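Workstation Refurbishment, Hoslow Building
Progress report to the Stivska Fund
Apr 17, 2020
Prepared by Charalambos Antoniadis, Works Coordination

1. Scope of this report

This report covers work completed since the February statement on the refitting of individual workstations at the Hoslow building. The grant provides for desks with partition panels, under-lid cable trays, numbering of all places and a small set of desk items. Floor coverings and lighting are outside the grant and are reported separately to the landlord.

2. Expenditure

The sum drawn in the period is 2394 euros. Of this, 600 euros was spent on number plates and their fixings. The balance went on cable trays, replacement lids and the electrical inspection. No money has been moved between budget lines. Invoices from Lubis (trays and lids) and Masora (plates) are attached as Annex A. One Lubis invoice was issued with the wrong delivery address and has been reissued; the amount is unchanged.

3. Partitions and numbering

Partition panels are fitted at the back and sides of each place. The back panel carries a grey metal rail along its top edge, and the number plate is mounted on the upper rim towards the right. The earlier proposal to fix plates to the desk front was dropped after the February site visit, when it was found that a chair pushed in would hide the number from the aisle. Numerals are white on dark navy blue with a white border. The numbering follows the floor plan supplied with the application, so the asset register did not need to be changed.

4. Cable trays

The tray is recessed into the desktop near the back edge and closed by a hinged lid. It takes the power connection and the data leads for one user. Staff have been asked to keep adapters inside the tray and to close the lid when the desk is in use. The lids open towards the back partition and stay clear of the writing area.

Each place is checked with the lid raised. The inspector looks at the seating of the outlet, the condition of plugs and connectors, and whether any lead can be caught by the hinge. Results are entered on the desk sheet under the place number.
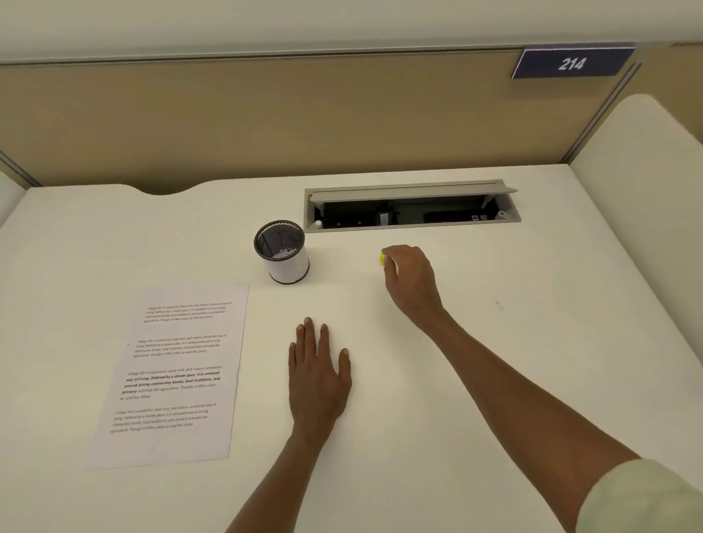
Fig. 1. Place 214, cable tray with lid open; pen holder and printed text sheet on the desk.

5. Desk items and print samples

A cylindrical pen holder with a white outer body and a black mesh lining is supplied with each place. Holders are being used for waste paper in some cases. Cleaning staff have been asked to empty them with the bins, and a request for small waste containers will be made under the next call.

The printed sheets belong to the legibility check agreed with the fund. A short passage on village life is repeated on one page in different sizes and weights of type, and users mark the version they find easiest to read at normal sitting distance. The bottom paragraph is set lighter and smaller than the one before it, which has phrases in bold. Completed sheets are collected by the works office and will be reported in full at the end of the grant.

6. Outstanding matters

Two items remain open. The first is the supply of spare hinges, which Lubis has confirmed but not yet dispatched. The second is the finish of the metal divider posts at the junction of back and side panels. Two posts delivered in February had scratches on the visible face and were returned; replacements are to be fitted at no cost to the project.

7. Next period

The works office will complete the desk sheets, close the two items above and submit the final statement of costs. No extension is requested at this stage. Questions on the annexes should be sent to the works office, quoting the place number where one applies.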